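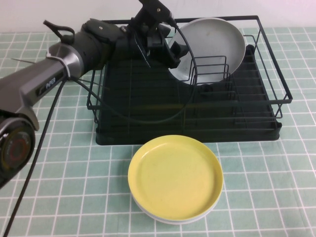
第四讲 设定什么时候说,说多少

讲义更新于2019年10月31日,上节课拿到旧版的同学请以这份为准,例文二换过了。

先说作业。上次交上来的开头我全看完了,看得挺开心,真的,有几篇我忍不住又翻回去读了第二遍。不过有个毛病很集中:大家太舍不得自己的设定了。殖民地哪年建的,议会几个席位,飞船用什么燃料,一股脑塞在前两页里,人物到第三页才开口说话。我年轻的时候也这么写,我第一个长篇光是讲行星气候就讲了一整章,编辑在旁边用铅笔写了一个字:“困”。

所以今天就讲这一件事。

一、先做一个小手术

把你的开头打印出来,拿两支颜色不同的笔。一支划“正在发生的事”,一支划“作者在告诉我的事”。划的时候别心软,“众所周知”后面的全算第二种,人物互相讲对方早就知道的事情也算第二种(“你是知道的,咱们的父亲是星区总督”,这种话我看一次笑一次)。

我拿Themba Sibiya同学的稿子做过一遍,他同意我在课上用,谢谢他。故事发生在一个叫Laltgate的中转站,全文1,905字,开头连着写了213字的站史,谁出的钱、哪一环先完工、后来为什么封掉一环。然后才是主角拖着箱子下船。我建议他把站史整段拿掉,就从箱子开始。他改完的第一句是这样的:

“第四环的灯又没亮,她只好摸着墙走,箱子的轮子在身后一路响。”

大家看,封掉一环的事有了,站子老旧有了,人也已经在走路了。读者这时候会自己问:灯为什么不亮?让他问着,别急着答。

二、读者能忍多久

经常有人问我,陌生的词出现以后,最晚什么时候要解释?我没有公式给你。我自己的习惯是,读者如果能从动作里猜个大概,就可以一直不解释;如果猜不出来,而下一个情节又要用到它,那就得在用到之前给一点。

例文一里有个词叫“Jutora”。第一次出现是在饭桌上:“祖母把Jutora扣过来,谁也不敢再动筷子。”你不知道它是什么,可你知道它管用,知道祖母在家里说了算。第二次出现,孩子偷偷把它翻回来,挨了打。到第三次作者才说那是一只计量氧气的小盅,扣过来就表示这顿饭期间不许多喘气、不许吵闹。等解释来的时候,你已经想知道很久了,一句话就够。

反过来的例子也有。Lungile Visser同学那篇,法庭那场戏全靠“Unov条款”推动,双方律师吵得很凶,可是条款到底禁止什么,一直到判决之后才讲。我读的时候只能干瞪眼,吵得再凶也跟我没关系。这里就该早说,哪怕让旁听席上一个打瞌睡的老头嘟囔一句也好。

顺便说,生造词一页里别超过两个。我没什么理论根据,就是读多了头疼。

三、让谁来说

最老的办法是安排一个外来者,什么都不懂,见人就问。能用,但容易偷懒,外来者问的问题往往太整齐,像在填表。真的刚到一个地方的人,问的都是厕所在哪儿,这个能不能吃,他为什么那样看我。

我更喜欢让设定从争执里漏出来。两个人对同一件事看法不一样,各说各的,读者从中间拼。例文二(讲义第5页,新换的这篇)里,Engelbrecht号已经飞了很久,船上的人分成两拨,一拨按出发地的历法过年,一拨按船钟过年,两边差了17天。全篇没有一句话介绍历法改革,只有一对夫妻为了哪天包饺子吵架。丈夫说“你妈那边的年早过完了”,妻子说“你们那个也叫年?”,然后把面扔回盆里。我特别爱这个“扔回盆里”!

还有文件、告示、说明书这些东西,也能用,但要短。告示最有意思的地方常常在涂改和后加的字上。“严禁在气闸内吸烟”一般,“严禁在气闸内吸烟(仍然)”就有故事了。

四、写的人要知道得比读者多

有同学听到这里可能会想,那我干脆不做设定算了。不行啊!你不写出来,跟你不知道,读者是闻得出来的。Smaranda Nistor同学给我看过她的设定本,写了36页,最后用进小说里的大概只有两三句。可是那篇里的人走路从来不犹豫,转弯就转弯,因为她画过地图。

设定本怎么做都可以,我只提一个要求,写清楚普通人的一天。几点起,吃什么,怕谁,钱花在哪儿。帝国怎么灭亡的可以空着,早饭不能空。

课上讨论

分组读例文二的前两页,把你推断出来、但文中没有直接写的东西记下来,每组派一个人讲。有分歧最好,分歧的地方多半就是作者留了口子的地方,我们一起看看那个口子是有意的还是漏风。

课后练习

1. 把自己的开头按第一节的办法划两色,然后把第二种颜色全部删掉,读一遍。读不通的地方,只补一句。

2. 写一场两个人的争吵,五百字以内,要让我看出这个世界里水很贵。“水”和“贵”这两个字不许出现。

3. 选做:给你的故事写一张告示,贴在什么地方自己定,上面要有第二个人的笔迹。

交稿还是老规矩,纸质的,双倍行距,左边留宽一点给我写字。Sipho Ntuli和Assunta Caputo两位上次的稿子还在我这儿,下课来拿,我写得有点多,别吓着。

下一讲讲时间跳跃,请先把例文三读完,读到飞船掉头那里就可以停,后面的先别看。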